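My big white table, or how I finally got some room to think

I have wanted a really big table for years. A proper one, where you can spread out a whole roll of paper and still have a corner left for your elbows. And now there is one at work, and I am so happy with it that I've been boring everyone at home with the details, so now it's your turn!

For a long time we did all our sorting and drawing on two small desks pushed together, with a gap in the middle that swallowed every pencil we owned. One was a bit higher than the other, so a sheet of paper never lay flat. Femke Van Loon used to slide a folded catalog under one leg every Monday and by the end of the week it had wandered off again. When the desks finally went, I found a whole family of pens behind them, plus a ruler I had accused Jasper of stealing. (Sorry, Jasper.)

I looked at so many tables. There was a gorgeous one from Teslow with a dark top, and I very nearly went for it, but every crumb and speck of dust showed in the showroom. Then Wim Dierckx sent me a link to a plain white one from Trurna, and after one visit I was sold. It cost 70 euros more than I'd planned to spend and I have no regrets at all.

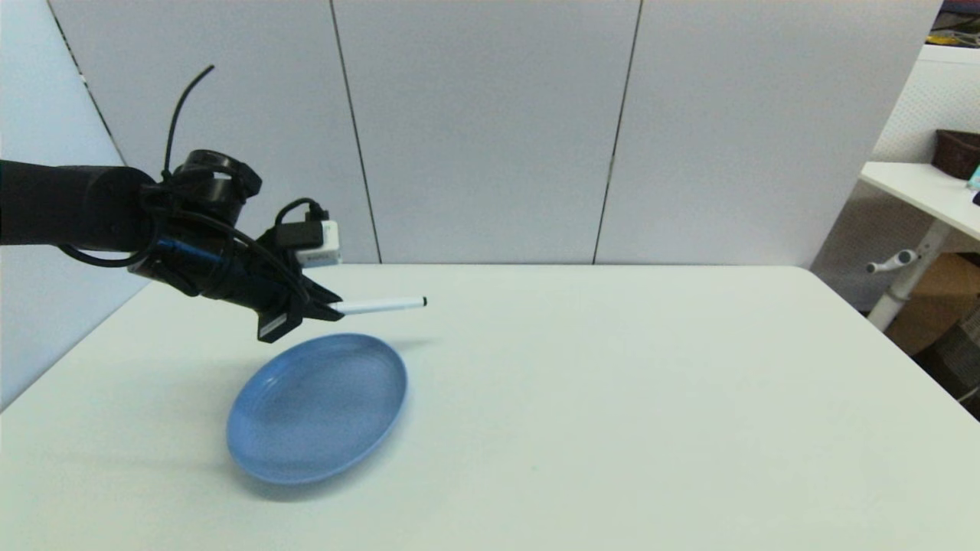 My rule for the new table is that it starts the day clear and ends the day clear. You take out what you're using, you use it, and it goes back before you get anything else. I was sure I'd hate this (I'm a piles person, always have been) but I love it! One light blue plate on all that white looks so calm and fresh that I keep wanting to put a lemon on it. I've started saving the plastic plates for small things like clips and erasers, the sort of stuff that rolls away the moment you look at your phone. A shallow plate with a bit of a rim is perfect for that, and it weighs nothing.

The other thing I'm thrilled about is the side desk. I was going to leave it out to save space, and Mebrat Kassa talked me into keeping it, and she was so right. Everything that would normally creep onto the main table goes there instead. The brown woven basket lives on it now, and I'm a little bit in love with that basket. With white furniture and gray panels you need one thing that looks like it came from a market stall. I would happily buy 32 more of them and put one in every room of my house, but I've been told no.

Markers are still my weak spot. I have white ones, which I like because they all match, and I have a terrible habit of putting them down uncapped and then wandering off to make tea. I'm training myself to hear the click of the cap before I let go. Some days I even manage it.

Cleaning is easy, by the way. A damp cloth, a dry cloth, done. For marker stains Pao-chu Lui swears by a dab of rubbing alcohol on a cotton pad, tested first on the underside of the table where it won't show. I tried it on a long green streak and it took me seven minutes of gentle rubbing, but it went!

Next on my list is the lighting. The lamp over the table is too yellow in the evening, and it makes the blue plates look sort of minty. I've got my eye on a Matlala lamp with a long neck, and I'm going to look at it on Saturday if the shop is open. If any of you have one, tell me whether the neck stays up or starts to droop after a while.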